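Poria update 2 for Skonley adds rebuilt save system and controller remapping

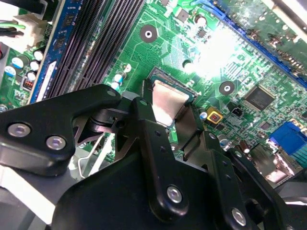 Rathore Birer

Update 2 for Skonley, the turn-based salvage strategy game from Poria, will be released in June as a free download for all owners of the base game on PC.

The update replaces the save system used since launch. Campaign saves were previously written as a single file at the end of each turn, and long campaigns could stall while the file was being written. Saves are now split by map sector and only sectors changed during the turn are rewritten. Existing saves are converted the first time they are loaded. A copy in the old format is kept in the same folder and can be deleted manually.

Controller inputs can now be remapped in full, including the radial menu and camera controls. Each campaign stores its own control profile. Players who share a computer can export a profile and load it from the options menu. Keyboard remapping is unchanged.

The update also includes 18 new salvage contracts, which enter the contract pool from the second chapter onwards. Contracts already accepted are not affected. Two of the existing harbour maps have been redrawn to remove routes on which tow units could become trapped behind scenery.

Changes to unit behaviour are as follows:

Tow units recalculate their path when a bridge is raised.
Crane range is shown in colour before the move is confirmed.
Armour repairs no longer cancel a queued order.
Neutral vessels give way to player units in narrow channels.

A total of 77 reported faults have been corrected. The complete list will be published with the patch notes on release day.

Multiplayer matches require all participants to be running the same version. Matches in progress when the update is installed cannot be resumed, and players are advised to finish them beforehand. Ranked play will be offline for maintenance from 9 am on release day and will return once the servers have been updated. Season standings will be carried over.

The minimum system requirements have not changed. The installed size of the game, including the update, is 28 GB.

Review copies are available to media on request through the Poria press page.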